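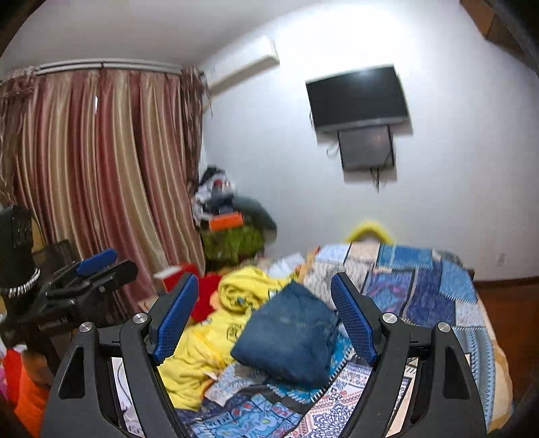
**Letwood Residents' Club — Clothes Swap & Mending Group**

13th August

Quick one from me, still a mountain of sorting to do before the swap. If your bed looks anything like this, denim-like cloth on top of yellow on top of a patchwork quilt, you're doing it right. Get it all out where you can see it, then decide.

Drop-off is at the Cadia Street hall, side door, room 8. Bags or boxes both fine. Please tie a label on with your name and unit number — we had 21 bags with no name on them in May and Štěpánka Paulík is still trying to find who owns a very nice gray coat.

What we want: jeans and denim of any kind, kids' tops, plain T-shirts, bed linen, curtains if they're clean. Printed tops ok. No pillows this time, no underwear, no single socks (yes, we got some).

Jeans with holes, bring them anyway. Svatopluk Kollár is running the patching table again and wants denim, the older the better. Also cotton scraps in blue, white or beige for the group quilt, cut to squares if you have time, if not just bring teh piece. Geometric and floral prints both welcome, it doesn't need to match. He has thread. He does not have enough pins.

Last swap we rehomed 245 items, and 221 of those went to people in our own buildings. Would love to beat it.

Still need — two clothes rails, hangers, somebody with a car for the leftovers run. Reply to this or leave a note in the club mailbox.

Oh and check pockets. Recieved a house key last time, it's on the hook by the sink.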